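Picking from a metal bin: gripper closes on the wrong part of soft or crumpled items

Asked in: Shared workshops and home builds
162 views · 2 answers

Question

Hello all, and apologies in advance for the length of this, I do tend to go on. A few of us at the Rocha workshop have been putting together a small sorting setup in our spare evenings. The arm is a secondhand KUKA that came to us with its pendant, and we've fitted a two-finger gripper and two grey metal bins one behind the other. The idea is that it takes things out of one bin and drops them in the other, and one day (we live in hope!) it'll sort the recycling from the odds and ends.

Blocks are no bother at all. It picks those up nearly every time. Drinks cans are another matter, especially once they've been squashed. The fingers come down, one of them touches first, and the can skates off across the floor of the bin. Last Wednesday it missed 9 in a row, and the last one ended up wedged in a corner where the gripper can't get at it.

I've tried closing more slowly and I've tried more force. More force just makes a flatter can. Is it the pads, the bin, or the way I'm choosing where to grab? We're using a free planner called Desell, if that makes any difference.

Answer 1 (accepted)

What a lovely project, and you're closer than you think. I went through much the same thing in my garage, with a smaller arm and a great deal of muttering. I'd do these in order:

1. Stop the bins moving. If they shift by even a little when a finger touches down, every position you've saved is wrong from then on. Clamp them at the edge, and check where the clamp handle sits before you run anything at speed — mine got knocked into the neighbour's side of the garage.

2. Aim across the narrow part of the can. A squashed can has a wide way and a thin way, and Desell will happily pick the wide one unless you tell it the most the fingers can open. Then jog down by hand and look at what each finger is doing. You want both pads arriving together, and if only one is against the metal you need to shift sideways before closing.

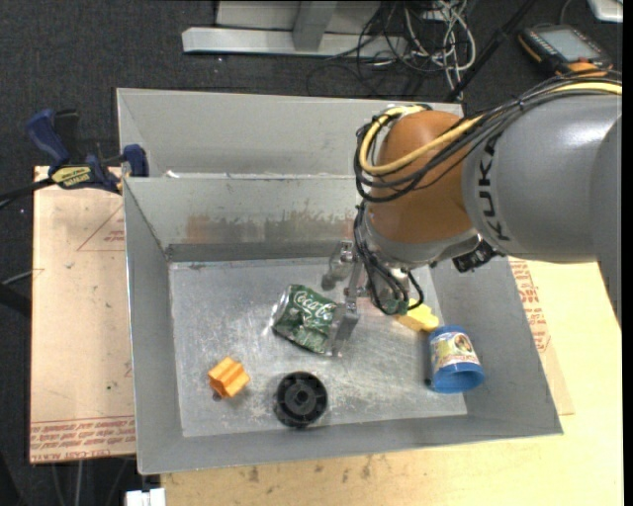 3. Put something grippier on the pads. Bare flat pads on shiny painted metal are hopeless. I cut up an old bicycle inner tube and glued it on, and it has lasted about 1000 picks so far.

4. Tidy the cables at the wrist. Tie them so there's enough slack for the last joint to turn, and no more than that. A dangling loop can brush whatever is lying in the bin and nudge it just as you're coming down, and you'll spend a whole evening blaming the software. Ask me how I know.

As for the corners, I gave up and fixed a sloping strip of card along the bottom of each wall, so things slide back towards the middle. It looks dreadful and works a treat.

Do let us know how you get on, I'd love to hear!

Answer 2

get a suction cup. Itby do a cheap one. not sure it'll hold on a crumpled can though, never tried it

Comment from the asker: Thank you both! The thin way round has made a big difference already, and the inner tube goes on at the weekend. Somebody here has a Brellus suction kit in a drawer as well, so we may try that on the flatter ones if I can find the right hose.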